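Strawberries on sticks: an afternoon at the Wollgate open day
April 14, 2024 – by Kálmán Kovács

I very nearly didn't go, because it was chucking it down and the bus from Bedport takes 70 minutes when the coast road is busy. But I'd promised myself I'd see the old Wollgate building now that it's full of workshops and makers, so off I went with a sandwich and the wrong shoes.

Entry was 5 pounds and you get a paper map, which I lost before the first staircase. The ground floor is mostly pottery and bikes. I spent far too long at the Trornholm stand listening to a man talk about glazes (lovely man, I now own a jug) and then followed the crowd upstairs, where the food rooms are.

And this was my favourite bit of the whole day! One table was all about fruit skewers, which sounds like nothing much, but I do love watching food being put together up close. Everything was on a round dark plate with a speckly, stony sort of look to it, and I want one. Strawberries look so good against a dark plate, much better than on my white ones at home.

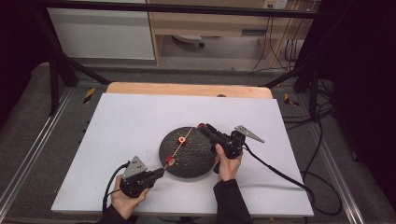

Red on dark grey, with two hand-held grippers at the ready. Wollgate open day, upstairs.

I've made fruit skewers for birthdays and always end up with a squashed berry at the bottom and juice up to my elbows. My sister swears by chilling the fruit first, I just buy extra and eat the failures. Small pieces seem to be the way to go – a whole strawberry is heavy and spins round on the stick the moment you lift it. Plain wooden skewers are fine too, no need for the fancy ones with knots on the end. 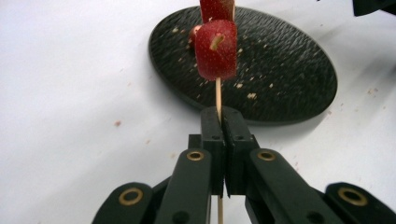
After that I was starving, obviously, so I queued for the Ruggiero counter by the back stairs and had a slice of almond cake the size of a paperback. Good coffee, not enough chairs. I shared a windowsill with a couple who had come for the bikes and hadn't got past the cake either.

The organisers were expecting 200 people and had 900 through the door by mid-afternoon, so do go early if you're thinking of it. The next one is in July. The lift was out when I went, and the toilets are on the ground floor only.

14 comments | 31 shares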